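Wermont Building Users Group
Minutes of the meeting held 12/10/2020, Room 3, second floor

Chair: Oranuch Siriwan
Present: representatives of Purchasing, Records, Translation, Facilities and the Bodik project team
Apologies: Finance

1. Minutes of the previous meeting
Accepted with one correction. Under item 4, "shelf load" should read "floor load."

2. Matters arising
The floor load figures for the records area were received from Stojanovska and circulated. No change to the shelving layout is required. The old plan chest has still not been collected. Facilities to contact the dealer again.

3. Archive move
Records reported that nearly 60 boxes have been relabeled under the new scheme. The remaining boxes hold mixed project files from before the Vumier contract and have to be opened and sorted by hand. Retention periods were discussed. It was agreed that drawings and signed contracts are kept permanently and that delivery notes are kept for 10 years. Duplicate correspondence may be shredded once the project lead has signed the disposal list.
The Bodik team asked whether scanned copies could replace paper for site diaries. Records stated that the scans made before May were at too low a resolution and cannot be relied on. The question was deferred.
Action: Records to send the disposal list to project leads.

4. Storage and door signs
Translation presented a draft list of bilingual wording for internal doors. The present signs were put up by different departments and do not share a format. Some are in Chinese only.
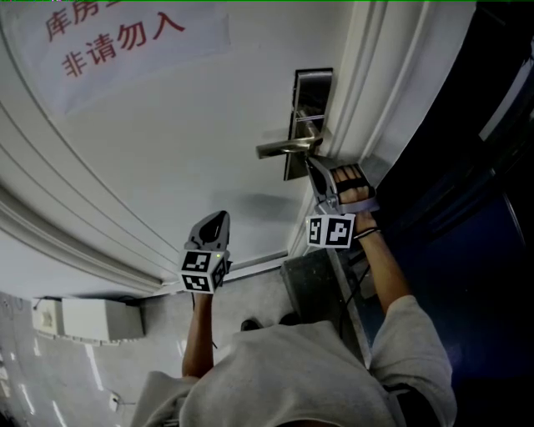 Fig. 1. Storeroom door with paper sign in red. The lower line reads 非请勿入 (no entry unless invited).

Translation proposed "Storeroom. Authorized persons only" as the standard English text, with the Chinese line kept above it. Purchasing asked for engraved plates. Facilities preferred printed inserts in a fixed holder, as room uses change often. Inserts were agreed.
Action: Facilities to obtain three quotations for holders.

5. Key register
The register does not match the keys held at the front desk. Departments are to return their list of key holders to the chair. Keys issued to former contractors are to be marked as outstanding until recovered. No new copies will be cut in the meantime.

6. Any other business
Purchasing noted that toner orders must carry the new cost code. Orders with the old code will be sent back.

7. Next meeting
Date to be set by the chair when the quotations have been received.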